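Odds and Ends: Why Do Some Boxes Have a Wall in the Middle?

By Santosh Upadhyay, for the Skukura Young Makers pages

Everybody has a place where the odds and ends go. In my house it is a drawer beside the cooker, and in my grandmother's house it was a biscuit tin that you had to open with the handle of a spoon. You may have one in your bedroom, full of toys and hair clips and a pen lid that has lost its pen.

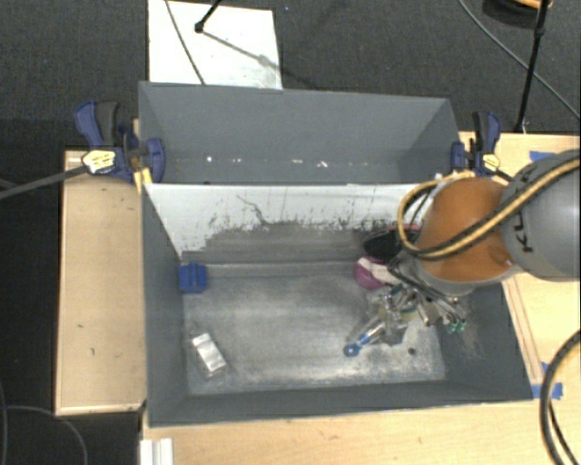 It would be easy to think that a place like that doesn't need much explaining. You open it, you drop something in, you shut it again. But people have been thinking very hard about boxes, bins, trays and drawers for thousands of years, and there are some lovely clever ideas hiding in them, so make yourself comfortable and we'll go through a few together.

What is a divider?

A divider is simply a wall inside a box. The wall makes one big space into two smaller ones, and we call each of those smaller spaces a compartment (say it slowly: com-PART-ment, and you can hear the word "part" in the middle, which helps with the spelling). A lunch box often has a divider so that your grapes don't get mixed up with your sandwich. A cutlery drawer has several. A pencil case with two zips has a sort of divider as well, made of cloth, although it does flop about rather a lot.

The two compartments don't have to be the same size. Think about a garden centre, where the big bags of compost need a great deal of room and the packets of seeds need hardly any. If somebody gave them both the same amount of shelf, the compost would be falling on the floor and the seeds would be lost in a corner. A good divider goes where it is needed, and that isn't always the middle, whatever my title says!

Why do some boxes have sloping sides?

You might expect every wall in every box to stand up perfectly straight, like the walls of a room. Some do. But if you look at a bathtub, or a washing-up bowl, or a wheelbarrow, you will see that the sides lean outwards, so the top is wider than the bottom.

There are good reasons for this. The first is that things slide down a slope. If you drop a marble near the edge of a bowl, it rolls to the bottom, and you know exactly where to look for it. In a box with straight sides and a flat floor, a marble can creep into a corner and stay there, and getting it out again with your fingertips is a very fiddly business.

The second reason is to do with your hand. A sloping wall leaves more room at the top for your hand and wrist to come in, so you are less likely to scrape your knuckles. And the third reason is that boxes with sloping sides can sometimes be stacked one inside another when they are empty, like paper cups. My friend Bhupendra Pathak used to work in the storeroom of a shop called Tarkholm, and he once told me that he could fit a whole tower of empty tubs behind the door, and that the tower had a habit of leaning towards him whenever he bent down to tie his shoes.

What are boxes made of?

Almost anything you can think of. Cardboard is light and cheap, and you can fold it flat, but it goes soggy in the rain. Wood is strong and pleasant to touch. Plastic can be washed under the tap. Cloth bags fold up very small.

And then there is sheet metal. Sheet metal is metal that has been squeezed between big rollers until it is flat and thin, a bit like pastry under a rolling pin (only a great deal harder to squeeze). Once it is flat it can be cut and bent along straight lines, and that is how a flat piece turns into a box. You can try the same thing with a piece of card. Draw a smaller rectangle inside it, cut in from the corners, fold up the sides and tape them, and there you are with a tray.

Metal boxes can put up with being knocked about. Wood might splinter and cardboard would certainly tear, but metal mostly just gets marked. If hard things are dropped in and pulled out again and again, the floor and walls of a metal box pick up scratches and smudges and a dusty, scuffed sort of look. I am rather fond of that look. A clean new box is very handsome, but a scruffy one makes me want to know what it has carried.

How do you stop a box from sliding about?

Try this at home. Put an empty cereal box on the kitchen table and pretend to rummage in it quickly with one hand. Away it goes! Your hand pushes against the side, and because the box is light there isn't much to keep it in its place.

You have probably worked out one answer already, and that is to hold the box with your other hand. But suppose you need that hand for something else. Then you might try one of these.

Make it heavier. A box full of books is hard to push, as anybody who has moved house will tell you.

Make it grippy. A damp cloth or a rubber mat under the box stops it slipping. Cooks often do this with a chopping board.

Clamp it. A clamp is a tool that squeezes two things together and holds them there. One kind is the bar clamp, which has a long bar and two jaws. One jaw can slide along the bar until it is nearly touching, and then you squeeze a handle or turn a screw to make it properly tight. Woodworkers love them, because glue takes a long time to dry and it would be very dull to stand there pinching a chair leg all afternoon.

If you'd like to try a clamp, ask a grown-up to do it with you and keep your fingers well away from the jaws.

The trouble with jumbles

Now let us think about what goes inside. If I have a box full of identical wooden blocks, finding a block is no trouble, as any one will do. A jumble is much harder. In a jumble, everything is a different shape, and the shapes hide each other.

A big soft toy can cover up half of something smaller. A shiny metal thing bounces the light about so that its edges are hard to see. And clear plastic is the trickiest of the lot, because you look straight through it at whatever is behind. I once spent most of a Monday looking for a clear plastic ruler that was lying on the very table I was leaning on.

Bright colours help enormously. A magenta thing or a bright blue thing on a dull grey background almost shouts at you. This is why so many small, easily lost objects are made in bright colours, and why it's a good idea to tie a bit of red wool to a key.

Different shapes need different ways of picking up, too. You can scoop up a soft toy without even looking. A small flat block needs a pinch from your finger and thumb. Something with lots of prongs wants a bit of thought first, because if you grab it in the wrong place it may catch on its neighbours and bring them along with it. Your hand gets itself into the right shape before it arrives, and you hardly notice it happening. Reach for a mug, then reach for a coin, and watch your fingers as they travel.

A game to play: the Jumble Game

You will need a box, a piece of stiff card, a scarf, and a handful of odds and ends with no sharp edges.

Fold the card so that it stands up across the box and makes two compartments, one bigger and one smaller. Put all your odds and ends in the bigger one. Tie the scarf over your eyes, or just shut them if you can be trusted not to peep, and see whether you can move everything over the wall by touch alone, saying what each thing is as you go.

Then try it again with a thick glove on. It is a good deal harder, isn't it? Your fingertips can normally feel tiny bumps and edges, and the glove muffles all of that, in the way that a pillow over your ears muffles a song. If you have a friend to play with, one of you can time the other. My niece's best go with the glove was 55 seconds, and she would like it mentioned that one of the things was a sock.

Words to remember

Compartment: one of the smaller spaces inside a box.
Divider: the wall between two compartments.
Sheet metal: metal that has been made flat and thin.
Clamp: a tool that squeezes things and holds them still.
Jumble: a muddle of different things all together.

If you make a box with a divider of your own, do send us a drawing of it. We pin up new ones every August, and there is still a space next to the window.

More from Young Makers
Why do zips get stuck?
What is inside a tape measure?
How does glue know when to stop being runny?
Buckets, pails and the story of the handle
Make a card tray in an afternoon

Contact the Young Makers page | Copyright Skukura | Back to top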